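Handout 6: What does a success rate tell you?

Reading for this session: the tidy-up study by Modise and Engelbrecht, sections 2 and 4. Bring a printed copy, as we will be writing on the tables.

The claim. A robot policy trained on 900 demonstrations of household tidying is said to "generalise to cluttered furniture". The headline result is 72 per cent of 353 trials. Before you quote that figure in an essay, ask what was counted.

1. What is a trial? In section 2 a trial begins when the arm starts to move and ends when the operator presses a key. The operator also decides whether it went well. Elspeth Carnegie, who marked a share of the recordings again for this course, disagreed with the operator most often on "placed on shelf", where an object left leaning against its neighbour was passed. The paper gives no written rule for this.

2. What is clutter? The authors use the word for any surface holding more than one object. A full desk and a shelf with a single bottle next to a soft toy both qualify, yet they ask very different things of a gripper. Averaging over them hides whichever one is hard.

3. Who chose the layouts? The same two people set out the objects for training and for testing. I don't suggest bad faith – people simply have habits, and a policy can learn those habits. Sipho Sithole's re-run of the Merkach baseline had a stranger lay out the desk, and the score fell. He had too few trials to say by how much, and he says so, to his credit.

4. Which camera? A wrist view loses much of the room once the gripper is close to a shelf. A head view keeps the room but often has an arm in the way. The paper reports results for both together and never for either alone. I would not accept the claim that "both views contribute" without that comparison.

For discussion: look at how much of each view the machine itself takes up, and how small some of the objects are.

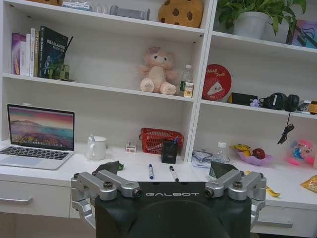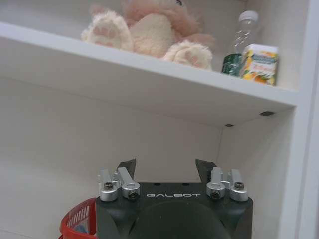
Same white shelving in all three; the first two are wrist views, the third is from head height.
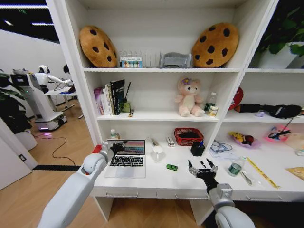
Page last changed: March, P. Yip

Exercise. Choose one of the three views and write a success rule for a single task in it, such as moving a marker or closing the laptop. Swap rules with a neighbour and try to find a result that passes the rule but that you would call a failure. Most first attempts break quickly. Rules with the word "properly" in them will be handed back.

Written answers to Pui-shan Yip before the next session, one side of paper at most.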